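Setting Up Your Kellon Bread Proofing Box

Section 3: Your First Warm-Up

Welcome back! By now the box is unfolded, the rack is seated on its four pegs, and you've hopefully had a cup of coffee. The first warm-up takes 23 minutes, and it's a nice easy job, so there's no need to rush any of it.

1. Put the box on a level counter, well away from the stove and out of direct sun (a sunny window can fool the thermostat, and then your dough pays for it).

2. Slide the water tray under the rack and pour in 200 milliliters of plain tap water. Warm water is fine if you're in a hurry.

3. Close the lid and press gently on both front corners until they sit flush.

4. Plug in the cord, turn the dial to 80, and wait for the amber light to go out.

Note: You may notice a faint smell the first time you heat the box. It fades after a run or two, and opening a kitchen window helps it along.

Caution: Never pour water directly onto the heating plate. If you spill some, unplug the box, let it cool completely, and wipe the plate dry before going any further.

5. Once the light is out, set your covered bowl in the middle of the rack and close the lid again. Try not to peek for the first half hour, tempting as it is!

Parveen Siddiqui, who wrote the recipe cards in your box, likes to start her sandwich loaf right after breakfast, and her timings on card 2 assume a dial setting of 80.
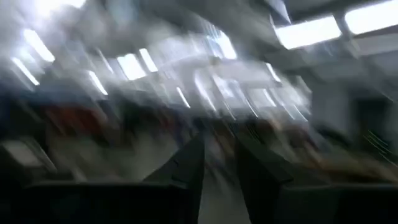
Can I leave dough in the box overnight?
Only if the dial is set to its lowest mark and your recipe calls for a long, slow rise. Top up the water tray before bed, and plan to check the dough first thing in the morning.

When you're finished, unplug the box, empty the tray, and leave the lid open until everything inside is dry. Folding instructions are in Section 4.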